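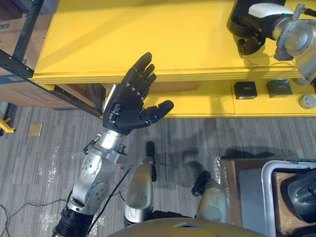

Minutes of the Stustville Garden Association, 05/09/2025

Present: 8 members. The minutes from July were accepted with 2 small corrections.

1. Water. The new tank from Rengifo holds 1000 liters. It must be closed after each use.

2. Path to Laltton Road. The path is still too narrow for wheelbarrows. We will ask the town again. 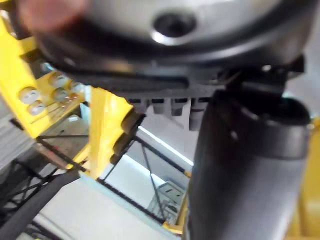 The member for Drindari Lane replied that the town had already refused, and she would prefer that we repair it ourselves. Agreed, four votes for.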